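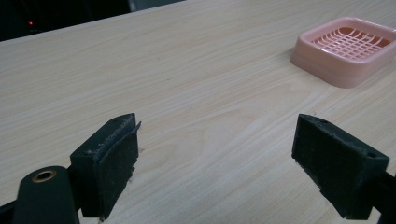

30th June

Spent most of the morning on the table, and I'm glad I did, even if it meant the shelf labels have been put off yet again. I had got so used to that pale top that I'd stopped looking at it properly. Once everything had been moved off and I'd gone over it with a damp cloth, I stood there rather longer than I meant to, following the wavy grain as it runs across on the slant, with those big swirls towards the middle. It's a handsome old thing and we've been burying it under boxes since October.

Cleaning notes, for whoever does it next. Warm water and a very small drop of washing-up liquid, cloth wrung out hard, then a dry one straight after, going with the grain. Khairul Tuhumury swears by the Sunitz spray, and I did try it on one corner, but it left a bloom that took me 20 minutes to buff away – so please, let's keep that for the sink. The finish has a bit of shine to it already and doesn't want any help.

Two of the felt pads under the legs have gone flat. I've asked Oei for a pack of 16, which should do this table and the one at Liloddale as well, with a few left over for the stools.

Still to do: find a proper home for the boxes (they're stacked by the door for now, sorry), and ask Khairul whether the cork mats came back from Zukico. If they did, I'd like three of them on here before anyone puts a mug down.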